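About Flasdale

June
By the Flasdale bench team

We teach robots by showing them. A person does the job by hand or drives the arm from a headset, we record the motion, and a model tries to learn from it. That's the whole business, and we've been at it for 5 years. If you came here for a robot that folds your shirts by Christmas, try somebody else's page.

We have doubts about our own field and we'd like customers to hear them early. A good demo video proves that a demo went well once. Our first project, Trakura, had 3,000 recorded runs behind it and still got confused when we moved the table.

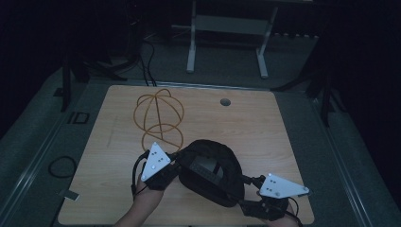

So we got pickier. Hand tracking drifts, cables get in the way, and people get tired and sloppy after lunch. We now throw out any run that two reviewers can't agree on - even when the client is paying by the run. Ledesma, our remote control setup, is slower than working by hand, and we'll say so on the first call.

Vesell is the newer project. It may work. We'll believe it after 10 weeks in a shop we don't run, with operators we didn't train. Ask us for the failure logs before you ask for a quote.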